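5.3 Tischplatte ölen (Stirberg, Ausführung Holz hell)

Auf dem Beipackzettel zum Pflegeöl steht "einmal auftragen, dauerhaft geschützt". Verlassen Sie sich nicht darauf. Öl ist kein Lack, und ein Rotweinglas, das über Nacht stehen bleibt, hinterlässt auch auf einer frisch geölten Platte einen Ring. Wie oft nachgeölt werden muss, hängt von der Benutzung ab. Feste Intervalle, wie sie der Handel gern nennt, halten wir für wenig aussagekräftig.

Sie brauchen: Pflegeöl Sang farblos, zwei fusselfreie Baumwolltücher, Schleifvlies fein, Staubsauger mit Bürstendüse, Handschuhe.

1. Platte vollständig abräumen und trocken absaugen, immer längs der Maserung.

2. Mit einem nebelfeuchten Tuch nachwischen und die Platte über Nacht trocknen lassen. Ein Föhn spart hier keine Zeit, er trocknet nur die oberste Schicht.

3. Raue Stellen mit dem Schleifvlies glätten. Wenig Druck, keine kreisenden Bewegungen. Schleifstaub gründlich entfernen.

4. Öl aufrühren. Schütteln reicht bei länger gelagerten Dosen nicht, auch wenn es so auf dem Deckel steht.

5. 40 ml Öl auf das erste Tuch geben und dünn verteilen. Die Menge gilt für die Plattengröße S. Glänzende Pfützen sind ein Zeichen für zu viel Öl und kein Zeichen für besonders guten Schutz.

6. 30 Minuten einziehen lassen.

7. Überschuss mit dem zweiten Tuch restlos abnehmen. Bleibt die Fläche klebrig, wurde zu spät oder zu zaghaft gewischt. In diesem Fall einige Tropfen frisches Öl auftragen und sofort wieder abreiben.

ACHTUNG: Ölgetränkte Tücher können sich selbst entzünden. Ausgebreitet im Freien trocknen lassen oder in einem geschlossenen Metallbehälter mit Wasser aufbewahren. Niemals zusammengeknüllt in den Hausmüll geben.

Hinweis zur Farbe: Auch farbloses Öl feuert helles Holz an. Den Zusatz "farbverändernd: nein" auf älteren Etiketten sollten Sie nicht wörtlich nehmen. Ölen Sie zuerst eine Probefläche an der Plattenunterseite und beurteilen Sie das Ergebnis bei Tageslicht.

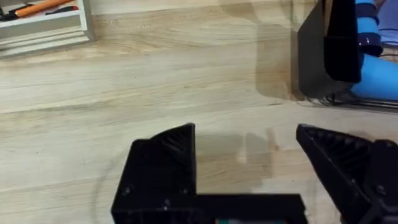
Abb. 5.3: Helle Holzoberfläche

8. Platte bis zum nächsten Tag nicht benutzen und nicht abdecken. Tischdecken, Sets und Untersetzer mit Gummifüßen erst nach einer Woche wieder auflegen.

Hinweis: Mikrofasertücher und sogenannte Holzpolituren aus dem Supermarkt gehören nicht auf diese Platte - viele enthalten Silikon, und danach haftet kein Öl mehr. Lässt sich ein Fleck mit dem Vlies nicht beseitigen, weiter mit Abschnitt 5.4.

Stand: 30. April 2020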